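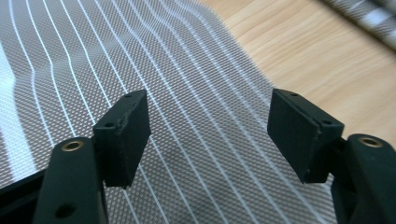
4.2 Lining up the two hands

I had expected the learning part of this project to eat most of my time, and instead it went on getting the left hand and the right hand to agree about when and where they were. This section covers how Vekance, our recording and replay software, handles that, and what I changed after the first batch of folding data came back looking odd.

Each hand-held gripper gives us three things: a video stream from close to the fingers, an opening width, and a pose for the marker plate on top. The head camera gives us a fourth, the overview of the table. They all run on their own clocks. In the early version I simply stamped every message on arrival and hoped for the best, which was fine for picking up blocks. With cloth it fell apart. If the width signal lags the pose by even a little, the policy learns to start lifting before it has closed, and you get a gripper that sweeps grandly through the air with nothing in it.

The fix is dull but it works. We resample everything to 50 Hz and then slide the width signal against the video until the finger motion we can see matches the finger motion we were told about. Finger motion is easy to find, as the pads sit in nearly the same part of every image and they are dark. A pale cloth and a pale table behind them help a lot (I would not promise the same result on a black jumper). The search window is 200 ms either way, and I have yet to see a session that needed more than that.

Stripes were the other headache. Iveta Kollár had warned me that a repeating pattern would upset our optical flow, and I went ahead anyway. With the fingers close to the fabric, one white stripe looks very much like the next, so a cloth that slides by exactly one stripe seems not to have moved at all. Add a fine weave and a patch of glare and the flow field turns to soup. We now take the flow from a coarser image first, where the bend of the stripes matters more than the stripes themselves, and only refine it inside the regions where the forward and backward estimates agree. Anything else is marked as unknown and left out of the loss.

The overview camera gets us out of trouble when the close view can't. Figure 4 has a typical two-handed moment from that side, with one striped cloth partly raised near the left gripper and the other folded over on itself on the right. From up there the outline of each cloth is quite readable, and the places where the stripes crowd together tell you that the fabric is curling or stacked. We feed that stripe spacing in as an extra channel. Jarmila Danko calls it the poor man's depth map, and I have given up arguing.

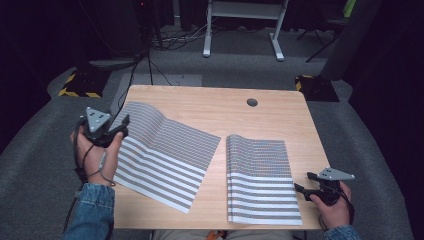
Figure 4. Overview of two-handed cloth handling with the hand-held grippers.

Segmenting the demonstrations came next. People do not fold in tidy steps - they pinch, think better of it, let go, smooth a corner with the side of the finger and then pinch again. Our first segmenter cut a new phase at every opening and closing, so one ordinary fold could come out as a dozen phases. The present one asks for two things before it cuts: a change in width that lasts at least 16 samples, and a change in which cloth the gripper is nearest to. Short dithers get merged into whatever came before them. Boris Pešek wrote the merging step one Tuesday and it has hardly been touched, though I did rename all his variables.

I ran the whole pipeline again over the 310 demonstrations we kept. Most of the bad segments from the old version went away. The ones left over are nearly all cases where one gripper passes in front of the other and its plate drops out of the overview. At the moment we bridge short gaps with a constant-velocity guess and throw away the longer ones. It's a blunt rule, and it does lose some nice folds, mainly those where the hands cross over in the middle. Emília Říha has a smoother that uses both hands together and it looks promising on the crossings, but it wants the table height to be known beforehand and I haven't sorted out where to store that yet. For the results in Section 5 we used the blunt rule throughout.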